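# Section 3: Setting up your Zudum speaker and making your first routine 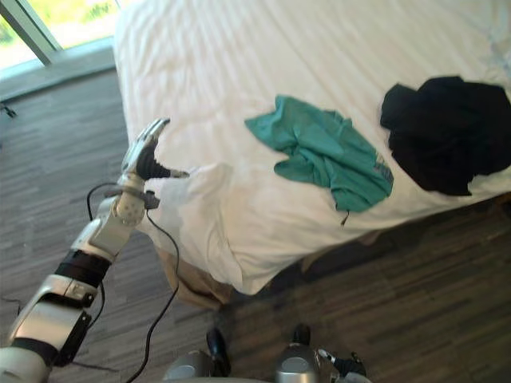 The Zudum speaker works best when you set it up in the room where you'll talk to it most, so pick that room before you plug anything in. A lot of us start in the kitchen, but I'm a big fan of the bedroom (lights, alarms, a bit of rain noise at night – lovely!). A bed with a white sheet on it, all crumpled up near the corner, is a perfectly good landmark for choosing your spot: stand at that corner, say something in your normal voice, and picture where the sound goes. You want the speaker on a hard, flat surface with a clear path between it and you. Soft bedding soaks up sound, so don't tuck the speaker in beside a pillow or set it on the mattress.

## 3.1 Before you start

Have these handy:

- the Zudum speaker and the power adapter that came with it
- a phone or tablet with the Trandley app installed
- your home Wi-Fi name and password
- a free power outlet within reach of the cord

The Trandley app is free and you'll use it for everything in this section. If you already have it from an older speaker, open it and let it update first. Older versions don't show the Rooms tab, and you'll go looking for it in step 5.

**Note:** During set-up the speaker joins 2.4 GHz networks only. Plenty of home routers use one name for both bands and sort it out on their own. If yours has two names, choose the one without "5G" on the end. You can switch afterwards under Settings > Network.

## 3.2 Connecting the speaker

1. Plug the adapter into the wall, then into the back of the speaker. The ring on top glows amber.
2. Wait for the ring to start turning. The first start-up is slower than the rest, so give it a couple of minutes.
3. Open Trandley and tap **Add device**. Your speaker shows up as "Zudum" followed by four characters. Those same characters are printed on the base.
4. Choose your Wi-Fi network and type the password. The ring turns solid blue when the speaker is online, and you'll hear two rising notes.
5. Go to the **Rooms** tab and give the speaker a room. "Bedroom" is fine. So is "The Cave", if that's what everyone at your place calls it!
6. Say "Hey Zudum, hello" from wherever you usually stand or lie down. If it answers, you're in business.

**Caution:** Use only the supplied adapter. Phone chargers may fit the socket but they don't deliver steady power, and the speaker can drop out in the middle of an update.

**Caution:** Keep the vents on the underside clear. Don't set the speaker on a blanket, cushion or folded towel.

If the ring flashes red at step 4, the password didn't go through. Tap **Try again** and watch for capital letters, which trip up nearly everyone. If it flashes red three times in a row, unplug the speaker, count to ten and go back to step 1.

## 3.3 Teaching it your voice

Voice profiles are my favourite part of the whole system. Once the speaker knows who's talking, it reads out your own calendar and plays your own music, and it leaves everybody else's alone.

1. In Trandley, tap **People**, then **Add a voice**.
2. Read the 7 phrases on the screen out loud. Speak the way you normally do – no need for your telephone voice.
3. Tap **Finish** and wait for the check mark.

Each speaker holds up to 7 voices. Kids' voices change quickly, so run through the phrases again if the speaker starts mixing people up. A profile recorded with a bad cold is worth redoing as well.

**Note:** Turn off fans, televisions and other speakers while you record.

## 3.4 Your first routine

A routine is a bunch of actions that run from a single phrase. We'll make a bedtime one, and you can change it to suit yourself later.

1. Tap **Routines**, then the plus sign.
2. Under **When I say**, type "good night".
3. Under **Do this**, add **Lights off** and choose your room.
4. Add **Play sound**. Rain, surf and Deák's "Slow Train" are all in the free library. Slow Train is wonderful, give it a go!
5. Set **Stop after** to however long you like.
6. Tap **Save**, then say "Hey Zudum, good night" to test it.

Actions run from top to bottom. To change the order, press and hold one and drag it. If you read in bed, put a **Wait** ahead of **Lights off** and you'll have time for another page or two.

Lights and plugs need the Clornumport hub, which is covered in Section 4. Without one, skip step 3. The sound and the timer will work perfectly well on their own.

## 3.5 The mic button and privacy

Press the button with the crossed-out microphone to switch listening off. The ring goes red and stays red. Press it again to switch back on.

The speaker keeps your last 3100 requests so that it can learn your habits. To clear them, go to **Privacy > History > Delete all**. Your routines and voice profiles stay put. You can also have the history wiped automatically at the start of each month, under the same menu.

**Note:** Alarms you've already set still ring while the mic is off. Stop them with a tap on top of the speaker.

*Section last revised 3/14/24, for Trandley version 2.*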